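**Sternora opens second round of home recordings for its pick-up arm**

JADLEY, Mon 2 March - Sternora, which builds small robot arms for people who have trouble bending or reaching, has begun a second round of recordings in private homes. The round adds to the 2,689 examples collected since last August and will be used to train the next version of the company's control software, called Lie.

Each example is one attempt at one everyday job, guided by a human operator from start to finish. The operator moves a hand controller, the arm follows, and the system stores the camera views together with the position of every joint. Lie learns from these recordings what to do when it sees a similar situation without an operator.

The first round was made almost entirely at tables. The new one moves to the floor, where most of the requests from test households come from. Keys, pill boxes, pens, remote controls and mail are the main items. Operators work in the rooms as they find them and are asked to leave furniture where it stands. 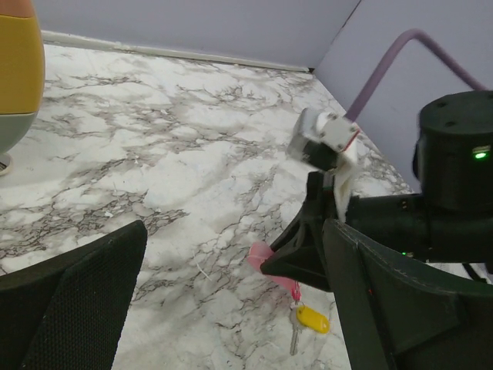
"Small flat things on a hard floor are where we have the fewest good examples," said Aslak Tveit, who leads data collection at Sternora. "A key has almost no height. If the fingers come in at the wrong angle they push it along until it hits a wall. People solve this by going for the tag or the ring, and we want the arm to learn that from people."

Of the examples gathered so far, 647 involve an object lying on the floor. Sternora plans to record in 8 homes during the new round, with 2 operators assigned to each. Patterned floors are a priority, as the current software sometimes mistakes dark lines in stone or tile for the edge of an object.

Failed attempts are kept. An operator who drops an item marks the recording and carries on, and the second try is stored as part of the same example. Tveit said the first round taught the team to stop throwing these away.

"We used to delete anything that looked clumsy," he said. "Then we tested a version trained only on clean runs, and it had no idea what to do after a slip. It would close on air and go through the rest of the motion."

Households are paid for each day of recording and can ask for any session to be erased. Faces, mail and documents are blurred before the recordings leave the home. Storage and labeling are handled by Bridbridge, which has worked with Sternora since the first round.

Sternora will share a portion of the floor recordings with university groups once the round is closed. Terms for access are still being written, and groups that want to be told when they are ready can leave their details with the company.

Residents of Jadley and nearby towns can apply to take part. Homes with pets are welcome - the arm is stopped by hand if an animal comes into the work area. Stairs are not a problem, though recording takes place on one level only.

**About Sternora**

Sternora designs and builds assistive robot arms in Jadley. Its arms are in use with test households and are not yet on general sale.

**Contact**

Aslak Tveit, data collection, Sternora, Jadley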